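### 3.2 What the repair guides leave out

Claims that an office desktop can be stripped and rebuilt by any careful beginner deserve some doubt. The Jiltimine guide allows 15 minutes for the processor and memory together, and gives no source for that.

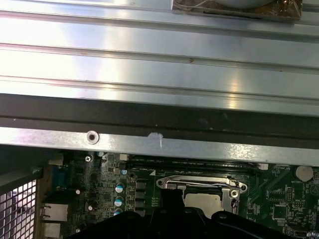
Access is the first weak point in the guide. It treats the case as an open tray, yet a long metal bar can lie just above the memory slots and hide part of the board. We found no mention of this in any of the 14 guides we read. 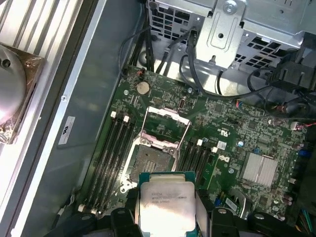

*Section text: Repair Methods Group, Memholm*

Seating the processor is described as "simple". We are not convinced. The load frame must be fully up, as it is over the socket in the picture above, and the chip must go down level. Of 3437 fault reports in the Flurdale set, 2657 give no cause at all, so the low rate of socket damage quoted from them means very little.

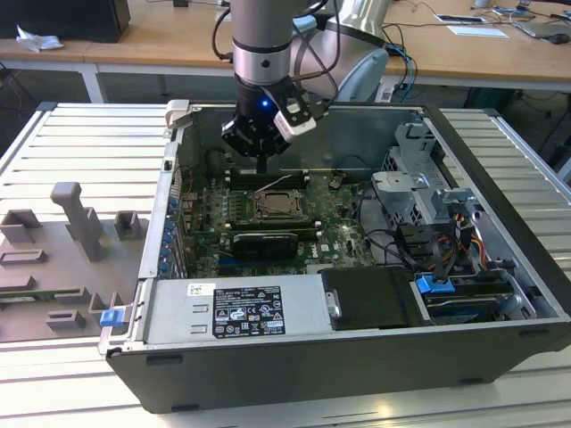

**Figure 3.** Dell tower on its side, panel off.

CÁRDENAS, February

Laying the tower flat does help, and we would keep that advice. Whether it saves any time remains unproven.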